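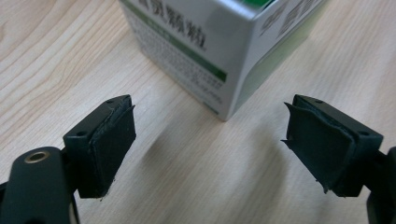
Ternura Dispensing Automation / End Effector Group / Reading Room: Short Fiction

Pad Wear

The incident report form had eleven fields. Dayana Chávez filled in nine of them and left Root Cause and Corrective Action for last.

Event: dropped carton, cell 4. Date: October 14, 2018. Shift: second. Injuries: none. Product: granules, boxed, single carton, glossy finish. Severity: 2. She looked at the 2 for a while and then went back to the log.

The log was clean. At 353 seconds into the run the fingers had closed on the carton. The width reading settled. The force reading settled. The controller waited its fixed interval, compared both numbers with the limits in the table, and set the flag that said the part was held. The arm lifted. The flag stayed set during the lift, during the turn, and for the whole of the move to the chute, where the fingers opened as commanded and the chute sensor reported nothing.

The carton had been on the floor under the turn. The operator had found it by stepping on it.

"So it thought it was holding something," said Wanting Yao. She had driven in from Holub with a bag of spare parts and had not taken off her coat.

"It was holding something."

"What?"

Dayana put the lens cap from her pocket on the bench, and next to it a strip of black rubber folded over on itself twice. She had pulled it out from between the fingers with tweezers. Folded, it was as thick as a coin.

Wanting turned it over. "That's our pad."

"Half of it."

The limit in the table for minimum width had been set low, years ago, so that the cell could pick the flat sachets from Zonska. The sachets had gone to another line in the spring. The limit had stayed. A finger pair closed on a folded strip of its own rubber read as a finger pair closed on a sachet, and a sachet was a valid part.

They went out to the test table. Second shift had gone home and the only sound was the air handler. Wanting set a carton near the middle of the table, corner toward them, and Dayana took the hand tool off its hook. It used the same fingers as the cell and the same pads, and it was the tool the group used to collect grasps before anything was allowed to run by itself. She brought it down over the wood with the jaws open and stopped short of the box.

"Look at the edges," she said.

Both pads were coming away. On the left one a thin flap had curled up along the top. On the right one a point of rubber stood out at the upper corner, and the bottom edge had gone to a fringe.

"Those passed inspection," Wanting said.

"The inspection asks if the pad is present."

"It's present."

"Yes."

She closed the jaws on the carton and lifted. It held. She put it down and did it again, and it held. She did it for most of an hour, changing the angle, and Wanting wrote down each result in a column. At pick 60 the carton turned slightly in the grip. At 67 it turned again and Dayana felt a small give through the handle, as when a shoe slides inside a loose sock. The block was not moving against the rubber, as far as she could tell. The rubber was moving against the block.

"Adhesive," Wanting said.

"Maybe."

"We changed it in the summer. Brovum stopped making the old one. The data sheet said equivalent."

"Equivalent at what temperature?"

Wanting did not know. She wrote the question in the margin of the column and underlined it.

At pick 89 the carton slid down and landed on its corner. It did not fall over. Dayana held the tool where it was, jaws shut on nothing but two pads and a flap that had doubled under, and looked across at the display. The width was inside the limits. The force was inside the limits. The square next to GRASP was green.

Neither of them said anything. Wanting took the pencil and wrote "89, drop, reported held."

"Run it back," she said. "The whole week. Every pick where the width came in under the thinnest carton we stock."

It took the workstation four minutes. There was the one on Sunday, which they knew. There were two on Friday, a few seconds apart, both reported as held, both followed by a chute sensor that saw nothing. The software had treated them as sensor misses. It had a rule for sensor misses. It counted the carton as delivered and moved on to the next order.

"Where did those go?" Wanting said.

Dayana had already pulled up the floor plan. The turn in the path went over the side rail of the outbound conveyor. On Sunday the carton had dropped outside the rail. A carton dropped earlier in the turn would land inside it, upright or not, in whichever tote was passing.

She went back to the form and changed the severity from 2 to 4. The form asked her to confirm that a 4 would stop the cell and hold all outbound totes at the dock, and would page the site lead at home. She confirmed it. The beacon on cell 4 went from green to red, and after a moment so did the beacons on 3 and 5, which had the same fingers.

Wanting phoned the dock. Friday's totes had left on Saturday morning, on two trucks. She asked for the routes, spelled her name, and waited. She asked again for someone who could open the manifest.

Under Root Cause, Dayana typed: Pad separation from finger. Minimum width limit not updated after product change. Grasp flag and chute sensor disagree without stopping the cell. She read it through and moved the third sentence to the front.

Under Corrective Action she typed: Stop on disagreement. Then she deleted the sachet entry from the limits table, saved the table, and printed the old one to attach.

"They've got one of the trucks," Wanting said, her hand over the phone. "It's still in the yard."

"And the other?"

Wanting shook her head and went on listening. She had picked up the strip of rubber from the bench and was trying to flatten it with her thumb. Each time she let go, it folded.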